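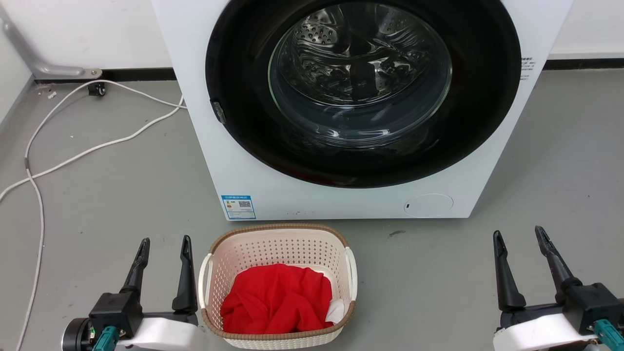

La colada del domingo

En mi edificio de la calle Udlow, el domingo a las nueve de la mañana ya se oye el primer centrifugado. Durante años yo lavaba con prisa, de noche, y la ropa amanecía arrugada dentro del tambor. Ahora tengo otra costumbre, que aprendí en la lavandería Ganau, donde trabajé 19 meses al llegar a este país.

Allí se separaba la ropa en tres montones antes de tocar la máquina: blanco, color y toallas. En casa hago lo mismo, pero en dos, porque vivo sola. El cesto lo dejo en el suelo, delante de la puerta – así ningún calcetín cae por el camino.

También aprendí a mirar la tapa redonda de abajo, la del filtro. En mi lavadora la abro cada tres meses, con una toalla vieja debajo. La última vez encontré una moneda y un botón azul que había buscado mucho.

Al terminar dejo la puerta entreabierta hasta la tarde. La goma se seca bien y el olor a humedad, que antes me daba vergüenza con las visitas, no ha vuelto.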